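Mezzanine too warm while downstairs is freezing?
Posted in Heating & Cooling

We rent a big open room with a mezzanine at the back, and by 3 in the afternoon in August it's stuffy up there while everyone on the main floor is reaching for a sweater. Is there a cheap fix before I go begging to the landlord?
– Terkau

Lefteris Theodorakopoulos
Oh, I feel for you, we lived with this for two summers! Warm air climbs and just sits up there. What helped us most was a slow fan up on the balcony, pointed out over the railing, plus setting the thermostat a couple of degrees higher so the folks below quit shivering. Our room is the same sort of thing – AC unit up on the ceiling, black metal railing along the balcony, and a little round table up there that I can finally drink my coffee at.

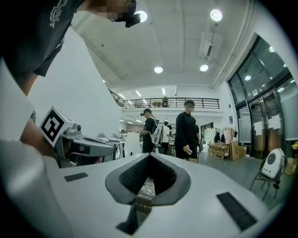
Kuo
Clean the filter first. Ours hadn't been done in 8 months, and it blew much better afterward. Try angling the louvers up a bit too.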